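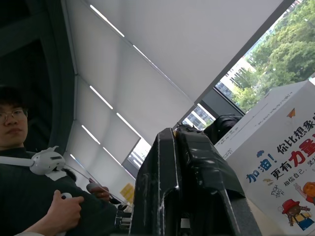
Jeune homme à lunettes, sangle blanche en travers de la poitrine

Entraide Sports acrobatiques > Trampoline > Adultes et reprise

Blocage sur le salto arrière en reprenant le trampoline à l'âge adulte
Vu 3 188 fois

Posté par Mirabelle_saute

Bonjour à toutes et à tous,

Je me décide enfin à écrire, après avoir lu à peu près tout ce que j'ai trouvé sur ce forum (merci d'ailleurs pour le fil sur les chaussons, il m'a bien aidée !). J'ai 36 ans et j'ai fait du trampoline en club, petite compétition régionale, rien de bien méchant, jusqu'à mes 14 ans. Ensuite il y a eu le lycée, un déménagement, les études, bref, la vie, et je n'ai plus touché une toile jusqu'à septembre dernier, quand j'ai vu que le club de Pekley ouvrait un créneau loisir adultes le mercredi soir. J'y suis allée pour regarder et je suis repartie avec le dossier d'inscription dans mon sac, vous connaissez ça.

Au début tout est revenu à une vitesse qui m'a bluffée. Les chandelles, l'assis, le quatre pattes, le ventre, les demi-vrilles, et même le salto avant groupé dès octobre, au-dessus de la fosse puis sur la toile. J'étais sur un petit nuage. Et puis est arrivé le salto arrière, qui était MA figure quand j'étais gamine, celle que je pouvais faire à moitié endormie, et là, plus rien. Je monte, je prends mes chandelles, je compte dans ma tête, je me dis « à la prochaine »... et je fais une chandelle. Puis une autre. Mercredi dernier je suis restée là-haut à rebondir jusqu'à ne plus avoir de jambes, et je suis descendue sans avoir rien tenté.

Je précise que je ne me suis jamais fait mal dessus, ni autrefois ni maintenant. Avec la ceinture et les longes je le passe, pas très joliment, je regarde trop tôt derrière moi et je voyage vers le bord, mais ça tourne. C'est au moment où on décroche que tout se bloque, même avec l'entraîneur sur la toile qui me tient par le tee-shirt. Lui est très patient, il me répète que ça viendra, mais le groupe avance et je finis par passer toute ma séance à redouter mon tour.

Est-ce que d'autres ont connu ça en reprenant adultes ? Est-ce qu'il vaut mieux insister un bon coup ou laisser la figure de côté quelque temps ? Et y a-t-il des choses à travailler à la maison – je n'ai pas de trampoline, juste un salon et un chat qui se met au milieu ?

Merci d'avance, et pardon pour la longueur !

Posté par vieuxpapy_de_la_toile

Bonsoir Mirabelle, et bienvenue chez nous !

Ton message m'a ramené bien des années en arrière, à l'époque où j'encadrais les adultes à Sadesow, dans une salle où il faisait si froid l'hiver qu'on s'échauffait en bonnet. Des blocages comme le tien, j'en ai vu chez des enfants, chez des compétiteurs, et très souvent chez des gens qui reprenaient. Le corps se souvient d'une figure, mais il se souvient d'une figure faite avec un autre gabarit, d'autres bras, un autre centre de gravité. La tête, elle, sent bien que quelque chose ne colle pas, et elle tire le frein à main. Je n'ai jamais trouvé que c'était un mauvais réflexe.

Pour ce que ça vaut, je ne te conseillerais pas d'insister. Les longues séries de chandelles « à la prochaine », c'est même la première chose que j'interdisais ! À chaque fois que tu renonces, tu t'entraînes à renoncer. On se mettait d'accord sur une règle toute bête : 5 chandelles, et à la sixième on fait ce qu'on a annoncé. Si on ne le sent pas, on arrête les rebonds, on souffle, on redescend ou on annonce autre chose de plus simple. Mais on fait toujours ce qu'on a annoncé, même si c'est un saut groupé.

Ensuite je reprendrais la figure par morceaux, comme si tu ne l'avais jamais sue. Le dos d'abord, avec retour sur les pieds, jusqu'à ce que ce soit parfaitement ennuyeux. Puis le dos avec une impulsion plus marquée des hanches, et le culbuté arrière (dos, rotation arrière, ventre ou quatre pattes selon ce que fait ton club), avec ton entraîneur à côté de toi bien sûr. C'est une merveille pour retrouver la sensation de passer en arrière sans avoir à quitter la toile debout. Beaucoup de mes adultes se sont débloqués là-dessus, parfois en quelques semaines, parfois au printemps suivant.

Pour les longes, tu dis que tu le passes mais en regardant trop tôt. À mon avis c'est le nœud de l'affaire. Tant que tu jettes la tête, tu perds la toile de vue tout de suite et tu voyages, et ça, ta tête le sait très bien quand on décroche. Demande à ton entraîneur de rester en longe plus longtemps, sans parler de décrocher, avec une seule consigne : les yeux sur le bout de la toile pendant toute la montée des bras. Quand ça reste au centre plusieurs fois de suite, il peut donner du mou peu à peu. Et pas de surprise surtout, jamais de « tiens, je ne te tenais pas » ! J'ai vu un collègue faire ça à une dame à Holst, elle était furieuse et elle avait raison. Elle n'est pas remontée de la saison.

À la maison, c'est simple. Gainage couché sur le dos, bras aux oreilles, et passage rapide en position groupée, genoux attrapés, puis réouverture. Allongée par terre tu peux faire tout le salto dans l'ordre, en comptant les temps. Mais rien en l'air dans le salon, hein, et surtout pas depuis le canapé – je préfère le dire parce qu'on me l'a déjà fait.

Dernière chose, et après je te laisse tranquille : parle au groupe. Dis-leur que tu travailles autre chose en ce moment. Tu n'as pas à passer au même atelier que tout le monde, et redouter son tour toute la soirée, ça use bien plus que la figure elle-même. Donne-nous des nouvelles !

Posté par zebulon88

perso j'ai fait le mien sur un gros tapis après 3 bières de courage dans un parc de loisirs et c'est passé lol. faut juste pas réfléchir

Posté par LouveDuPraticable

Je passe derrière zebulon88 pour dire qu'il ne faut évidemment pas faire comme lui (content que tu ailles bien, mais quand même !).

Mirabelle, je suis tout à fait d'accord avec la longue réponse plus haut, et j'ajoute mon petit témoignage. Je viens du tumbling et j'ai perdu mon flic-flac pendant plus de cinq mois, alors que je l'enchaînais depuis des années. Ce qui m'a aidée, un peu bêtement, c'est de changer de salle. J'ai fait un stage de fin de semaine à Brulluldale, où personne ne m'avait vue bloquer et où l'on m'a fait repartir du plan incliné avec les débutants. J'ai d'abord été vexée comme un pou, et puis je me suis amusée pour la première fois depuis longtemps. Le flic est revenu chez moi plus tard, un soir où je n'y pensais pas spécialement.

Alors si ton club a un créneau avec fosse, ou un club voisin qui accepte les adultes à la séance, essaie une fois. Vérifie quand même que ta licence te couvre là-bas, le mien demandait un papier.

Et garde du temps à chaque entraînement pour ce que tu aimes faire. Ton salto avant, par exemple, tu nous en parles à peine alors que tu l'as retrouvé en un mois ! Tu peux essayer de le faire tendu, ou de l'enchaîner avec ton assis, ça occupe très bien un mercredi soir.

Posté par Mirabelle_saute

Oh là là, merci pour vos réponses, je les ai lues deux fois avec mon thé ! La règle des 5 chandelles me parle énormément, je vais la proposer dès la prochaine séance. Et j'ai écrit à mon entraîneur pour le culbuté arrière : il est partant, il veut juste qu'on commence par le dos. Je reviens vous raconter en décembre.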